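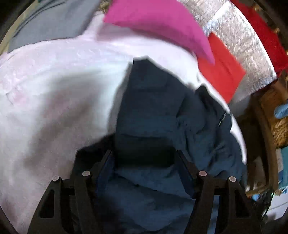
A navy piece waiting its turn on the bed.

She has folded laundry on the bed in the same upstairs room in Otville for almost 40 years, and she'd sooner give up her television than her Sunday-best sheets. "I never took to a table," she says, pouring more coffee. "A bed gives you room, you know, and you can spread a thing out and look it over before you decide." Dark clothes come first, smoothed by hand from the middle. "My mother did six beds a week in Watden, and she'd still find my creases!"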